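Pekero has published a revised code of practice for recording household tasks with hand-held gripper tools, setting out how operators should prepare a room, handle objects and log their sessions before the recordings are used to train robot arms.

The code takes effect in September and applies to every site that supplies recordings to the company, including those run by its partners Sosik and Brunner. It replaces a set of guidance notes that had been issued separately to each site and which, the company said, had drifted apart over time.

Under the new rules, an operator must check the calibration of both grippers at the start of each session and again after any break. Finger pads that are worn, torn or loose must be replaced before work continues. A recording made with a damaged pad is to be marked as such and kept apart from the main collection.

The code runs to 29 clauses, grouped under headings for safety, consent, objects, movement and record keeping. Two of the clauses are new. The first requires that any mains appliance handled or moved during a task be unplugged, unless the task sheet states otherwise and a second person is present. The second gives householders the right to withdraw a recording made in their home at any point up to its release to a partner.

Ruben Vandenberghe, who led the drafting work, said the aim was to bring practice into line across sites without making homes look like laboratories.

"A robot that is meant to work in a kitchen or a dining room has to learn from rooms of that sort," he said. "We ask operators to leave everyday things where the household keeps them. What we do not accept is a session where the operator has changed the layout halfway through and written nothing down."

The draft was tested over the spring by operators at 114 homes. Their comments led to several changes, among them a shorter checklist and a clearer rule on speed. Operators are now asked to move at a steady pace that a mechanical arm could follow, and to avoid sliding one object with another unless the task calls for it.

Sites had also asked for firmer advice on shiny surfaces. The code now says that polished tables and metal fittings may be used, but that the lighting must be noted in the session log and must stay the same from the first task to the last. Curtains and blinds should be set before recording begins.

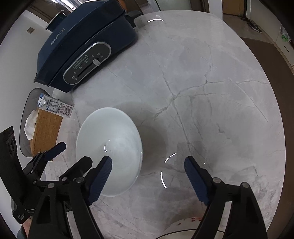 Crockery is dealt with in a separate clause. Bowls and plates may be lifted only when empty during an operator's first month, and chipped or cracked pieces must be taken out of use. Where two grippers are used together, both should have a secure hold before the object leaves the table.

On privacy, the code requires that letters, medicine labels, family photographs and screens be cleared from the working area. Other people in the home must be told when recording starts and ends. Faces recorded by accident are to be reported the same day, and the file held back until it has been checked by someone other than the operator.

Each site will be audited once a year by Mesier, which will examine session logs and a sample of recordings. A pilot audit carried out on the draft code looked at 1,595 recordings. Its findings have been passed to the sites concerned and will not be published, although Pekero said it intended to release a summary of later audits.

Sites that fall short will be given time to correct the fault and may continue recording meanwhile, except where the matter concerns safety or consent. In those cases work must stop until the auditor has agreed in writing that it may resume.

Existing operators will need to complete a half-day refresher course before the code comes into force. New operators will take the full course, which now includes supervised practice in a furnished home. Copies of the code and the session log have been sent to all site managers.

Contact us | Terms of use | © Pekero. All rights reserved. | Back to top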